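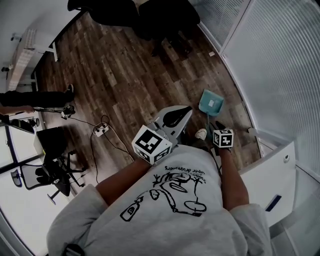
Home | Programs | Grants | Reports | Contact

Progress report, second quarter
April
By the Relport site office

Work on the ground-floor rooms continued through the quarter under the Dakia small premises grant. This report covers floor care, cable and furniture layout, and spending to date. The first report covered the lease and the move, and those items are closed.

Floor care

The front room has a dark wood-plank floor in mixed browns and grays, with a visible grain and knots. It hides dust well, and small scraps of white paper show up on it from across the room. We had planned on one full clean a week. After the first month we changed this to a short sweep at the end of each working day, with the full clean every second week. The daily sweep takes 14 minutes when the chairs have already been moved and longer when they have not.

Each room now has its own dustpan. The one for the front room is teal and has a white label on the pan. Before this, the rooms shared a single set and it was usually in the wrong place. The labels have helped, although the label on the kitchen pan came off after washing and has to be redone with something that will hold.

We tried two floor products from Wuvix. The first left a film near the window wall and we stopped using it. The second is acceptable and we have bought enough to last until the fall. No wax or polish has been applied, as the lease does not allow it.

Cables and power

Power in the front room is still supplied partly by a white power strip on the floor, with black cables running out from it. We reported this last quarter and it remains open. The strip is a trip risk and it also gets in the way of sweeping – dust collects along the cables, and the pan cannot be set flat beside them. The proposed fix is a floor-level cable channel along the wall and one added outlet behind the desk. Preda has quoted for both jobs. The landlord has agreed to the channel in writing but has not answered on the outlet.

Until that is settled, staff have been asked to unplug anything not in use and lift the cables before sweeping. Compliance is fair. There were no falls or near misses in the accident book this quarter.

Furniture

The white desk and the black mesh-back office chair are in place in the front room. The chair is on casters, and we are watching for wear on the planks under it. A chair mat was in the original budget but was removed when prices came in high. We would like to put it back, and have listed it below.

Shelving for the back room was delivered late and two uprights were damaged. Replacements arrived and the unit is now fixed to the wall. The old shelves went to the building's reuse store.

Spending

The grant line for fittings and cleaning is 3000 dollars for the year. Spending so far is within the line, with the shelving as the largest item. The Preda quote can be met from what is left only if the outlet and the channel are done in the same visit. If the landlord refuses the outlet, we will ask to move that part of the money to the chair mat and to a second set of brushes.

Next quarter

Fit the cable channel. Get an answer on the outlet. Relabel the kitchen dustpan and replace the worn door mat at the side entrance, where most of the grit comes in. Check the planks by the desk again in the summer, when the room is drier and gaps are more likely to show.

The updated room list and copies of receipts are held at the site office and can be sent on request. The receipt for the replacement uprights is still to come from the supplier and will be added to the file when it arrives.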